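Gripper Technician, Hand-Held Units (part-time)
Posted by Nele Eichhorn, August
14 shares | 3 comments 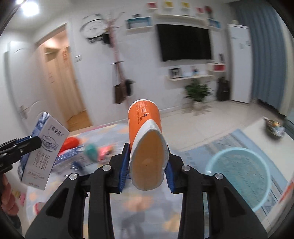

Two hand-held grippers in use, blue pads on an orange paper cup.

Relleck is hiring one person to keep its hand-held grippers in working order. Our last ad promised "cutting-edge robotics." We got a lot of applications and very few people who wanted to tighten screws, so this one is plainer.

The work is pads, pivots and jaw alignment. You'll have 23 grippers in your care, and each comes back to the bench after 1,000 grips, or sooner if the operator complains. You strip the linkage, check the screws at the pivot points, replace worn finger pads and set the jaws so they close square. Then you write down what you did. The Dramer service manual says the pads last far longer than that. I have my doubts, and so will you after a week with paper cups and milk cartons. One set did reach 3,757 grips, but by then it was dropping things.

You need steady hands, patience with small fasteners and a habit of checking a fix before you sign it off. A certificate is fine - a repair you can talk us through is better. Please don't send us a page about your passion for automation.

Hours are 7 a.m. to noon at our Mumley workshop. Some visits to operators' homes, travel paid. You'll report to Edeltraud Kohlhase, who will hand you a badly adjusted gripper at the interview and leave you alone with it.

Apply by letter or in person at the front desk. Tell us about something you repaired that broke again, and what you did the second time.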